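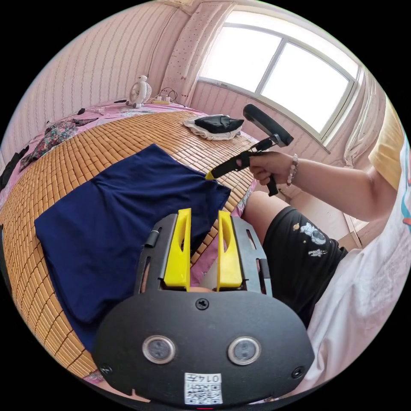 Today the left gripper failed again, and this time I wrote down when. It was in run 21, a little before eleven in the morning. The fingers closed, but the number on the tablet stayed at fully open, so the software believed I was holding nothing. I did the same movement over the navy cloth on the bamboo mat three more times and two of them were recorded wrong. The yellow fingers look straight to me and I find no crack in them. I called Serena, and she asked if I had dropped it. I have not dropped it.

She thinks it is the encoder. Aldo thinks it is the cable, but Aldo always thinks it is the cable.

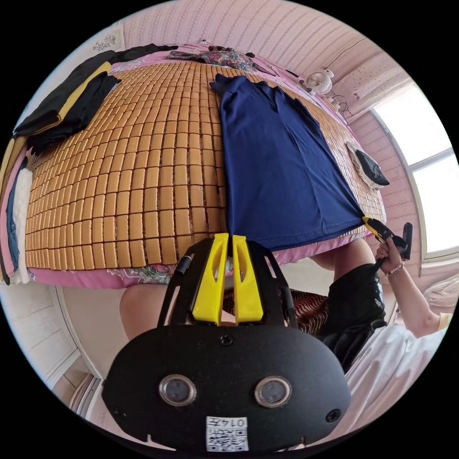 What worries me more is the older data. If the fault began before today, then part of the 32 runs I sent to Birneo last week is also bad, and the arm will learn from them to fold with an open hand. I should have checked the numbers every evening - I only checked the video.

Ntombi will look at the files tomorrow. Until then I stop with the shirts. I wrote to Toltis for a new encoder and put a piece of tape on the case so I don't take it by mistake.

My wrist hurts a little. To bed early.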